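Inero Notebook
@ineronotebook
August 21, 2023

Spent the day watching people collect demonstrations for a robot learning project at Wumdale. Long thread, mostly grumbling. 1/

The pitch, for anyone who has missed it: you steer the arms by hand through a task, record everything, do it again, do it again, and feed the pile to a model. The model then does the task. That last sentence is where I start to have questions. 2/

The number on the slide was 1,589 demonstrations. Sounds like a lot. I asked how many distinct starting layouts that covers and got a long answer with no number in it. 3/

Picking up toy bricks, by the way. Small ones. I have no problem with toy bricks as a test. They're cheap, they don't break, and you can tell if one has been picked up. I have a problem with a press release that says "household manipulation" when the data says bricks. 4/

Something I'd like every one of these write-ups to include: who drove. At Wumdale it was 2 operators, and you could tell them apart with your eyes shut. One goes in fast and corrects at the end. The other creeps in and stops a lot. Both styles go in the same folder with the same label. 5/

So what does the model learn, the average of the two? I asked. "It handles multimodality." OK. Show me the plot where it handles multimodality. 6/

Then there's the question of what gets thrown out. Fumbles are deleted on the spot. Operator drops the brick, swears, hits the pedal, episode gone. I understand why, you want clean data. But then the policy has never seen a brick in the wrong place after a bad grab, and that's exactly where it will find itself in the first minute. 7/

Clegg (the arm control software they use) has a "keep as recovery" button for this case. I watched for two hours and saw it pressed once, and I think that was a slip. 8/

Lighting. I bring this up every time and people roll their eyes. A session next to a big window in August is one kind of data. Come December, same table, same window, different pictures. Has anyone trained on one and tested on the other? "It's on the list." 9/

Same goes for clutter. There are two schools: clear everything off so the model isn't distracted, or leave stuff lying around so it learns to ignore it. Either is fine by me. What I can't stand is doing some of each and not writing down which episodes were which. Guess which one I found in the log. 10/

To be fair to them, a few things I liked. They check camera timing at the start of every block. They keep the raw wrist video at full rate and don't squash it down to save disk. And they move the bricks between episodes, really move them, a hand's width or more. I've seen labs nudge them by a thumbnail and call it randomized. 11/

Also they don't hide the failure rate of the current model, which is high. The Otelel people last year wouldn't even let us stand on that side of the room while theirs ran. 12/

My rule of thumb, take it or leave it: hold out 200 layouts before anybody touches the arms. Lock them away. Don't look at them while you tune. If the score on those is bad, you don't have a robot that picks up bricks, you have a robot that remembers a table. 13/

They held out 7. 14/

Seven! And they were chosen afterward, from layouts "that looked different." Different to whom? 15/

Will I change my mind? Sure, gladly. Run the thing on a surface it hasn't seen, with somebody else placing the bricks, and post every attempt including the ugly ones. I'll put it at the top of this account and leave it there for a month. 16/

Couple of pictures from Wumdale for the people who asked what the work looks like. 17/

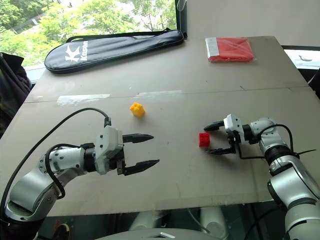
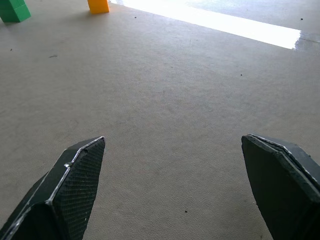
First picture: both arms at the table, one yellow brick and one red. Second: between the fingers of a gripper, over gray carpet, orange and green blocks still well out of reach.

Replies are open. If you work on this and think I've got the recovery data part wrong, please bring numbers. 18/18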